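How Does a Computer Mouse Work?

A computer mouse is a small object that you push around with your hand. When you push it, an arrow moves on the screen. The arrow is called a pointer or a cursor. This page explains how the mouse knows where you are pushing it, and what its parts are for.

Why is it called a mouse?

The first ones were made in the 1960s. They were small boxes with a cable coming out, and people thought the cable looked like a tail. Many mice today have no cable at all, but the name has stayed. If you have more than one, you can say "mice" or "mouses". Both are in the dictionary.

What is underneath?

Turn a mouse over and you will usually find a small hole with a light in it. On some mice the light is red. On others you can't see it, because it is a kind of light that our eyes don't pick up. Never hold the light close to your eyes.

Next to the light is a sensor, a bit like a very tiny camera. It takes hundreds or even thousands of pictures of the table every second. A chip inside the mouse compares each picture with the one before. If the marks on the table have shifted to the left, the mouse must have moved to the right. The chip works this out and tells the computer.

Older mice had a rubber ball underneath instead. The ball rolled on the table and turned two little rods inside, one for up and down and one for side to side. Fluff got in, and you had to take the ball out and clean it.

What is on top?

Most mice have a left button and a right button. The left one is for choosing things. The right one often opens a list. Between them is the scroll wheel, which moves a page up or down when you roll it with a finger. On many mice you can also press the wheel like a button.
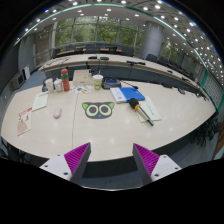
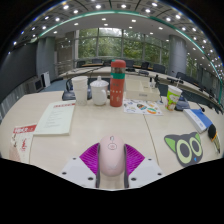
A pink mouse on a table with a lot of other things.

Does a mouse need a mat?

Not always. The sensor needs to see small marks, and even a plain wooden table has plenty of those. Clear glass is difficult for many mice, and so is a mirror. Very shiny tables can be a problem too. A mat gives the sensor something dull and even to look at. It can be any shape, as long as there is room to move.

Try it yourself

You need a mouse that is switched on, a sheet of white paper, a magazine and a piece of cloth.

1. Move the mouse on the bare table and watch the pointer.
2. Do the same on the paper, then the magazine, then the cloth.
3. Lift the mouse 2 cm into the air and move it. What does the pointer do?
4. Write down which surface worked best.

Yusri Purba's class tried 7 surfaces. The back of a baking tray came last.

Words to know

Cursor: the arrow or other mark that shows where you are on the screen.
Sensor: a part that notices something, such as light or movement.
Chip: a tiny set of electrical circuits that does sums very fast.
Scroll: to move a page up or down on the screen.

Written by Tamsin Achterberg. Last checked 17 May 2019.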